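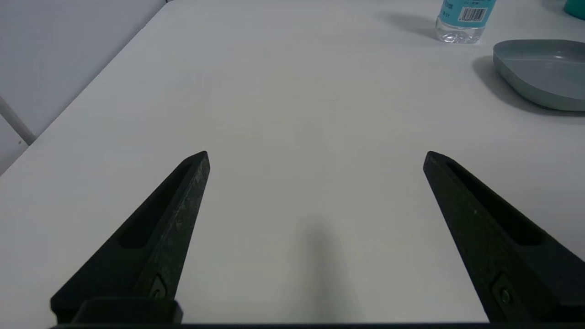
The workshop where Fadodov tests its gripper fingers is on the first floor of a former printworks. The person who runs the tests there has been doing it for three years. She agreed to talk on condition that we stuck to fingers and cameras and left the rest of the company out of it. We spoke for most of a morning.

The current job is a comparison of two sets of fingers for the same arm. One set is Fadodov's own. The other comes from Platska, a smaller maker that sells mostly to university labs. Both are long and tapered, and both bolt on to the same gripper body.

"People ask which is stronger," she said. "They are both strong enough for anything we pick up. The questions I get paid for are whether the tips meet where they should, and whether they still do after 2000 closes."

Each set goes through the same routine. The arm reaches for an object on a white table, closes, lifts, holds, and puts it down again. A run is 150 picks. After each run she takes the fingers off, checks the tips against a steel gauge and writes the result in a book. She prefers the book to the spreadsheet, although she fills in both.

I asked what sort of objects she used. She said that she had started with machined blocks and soon given them up.

"A block tells you about blocks. Customers want to move bottles and bowls and trays. A drinks bottle is a good test as the sides give when you squeeze. A bowl is awkward because of the rim. You can come at it from above and pinch the rim, or you can try to get round the whole thing, and most grippers don't open wide enough for that."

Trays, she said, are harder than they look. With a shallow one there is very little to get hold of, and the fingertips have to come down close to the table without touching it. Her rule is to stop the tips three millimetres short. The Platska tips are narrower and do better at this. The Fadodov ones hold a bottle more steadily.

Much of the conversation was about the camera. It is a small one, carried at the wrist, so that it looks out along the fingers. She tried an overhead camera first and kept it for a month.

"Overhead is easy to set up. Then the arm goes in and covers up the very thing you wanted to look at. At the wrist you always have the fingertips. What you lose is the rest of the table. Tall things go out of the top of the picture when you get near them, and you have to decide if you can live with that."
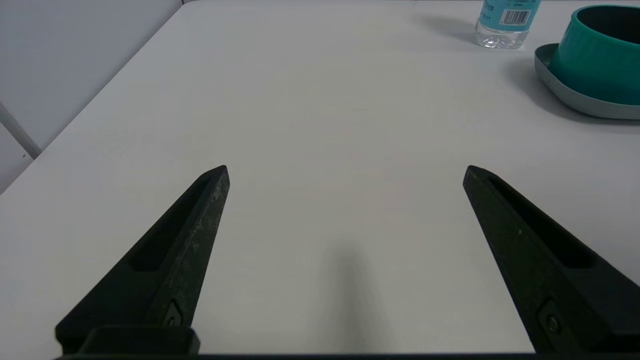
She can live with it, mostly. Her software was written for the overhead view and had to be changed. It used to look for whole outlines and would give up on a bottle if it couldn't find the cap. Now it works from whatever part is showing. That change took from April until the end of the summer, longer than fitting the camera, which was done in an afternoon.

The lighting also caused trouble. Black fingers over a white table are easy to pick out, but the gripper throws a shadow of its own, and an early version of the software kept trying to pick it up. "It would go down very carefully and close on nothing. It did that 18 times in one run before I stopped it." She fixed the fault by moving one lamp and raising a threshold. She would like to say which of the two did the trick but she changed them on the same day.

On controllers she was brief. The workshop has a Gebretsadik unit and an older one built in-house. The Gebretsadik updates the grip force 400 times a second. For rigid objects she can't see any difference in the results. For thin plastic she can, and she now uses it for all the bottle runs. The older unit is still used for the tray work, mainly to save swapping the cables over.

I asked whether wear was a problem. She said that scuffs on the face of a finger don't worry her. A loose screw at the base does, and she checks those before every run with a torque driver. One of the Platska fingers worked loose in the first week. It has been fine with thread lock.

The results go next to Pratedport, the packing firm that asked for the comparison, and it will choose between the two. She would not say which she expected it to pick. If it were her own money, she said, she would buy the Platska fingers for trays and keep the others in a drawer for everything else. Changing a pair takes her six minutes.

She had another run to start before lunch, with bowls.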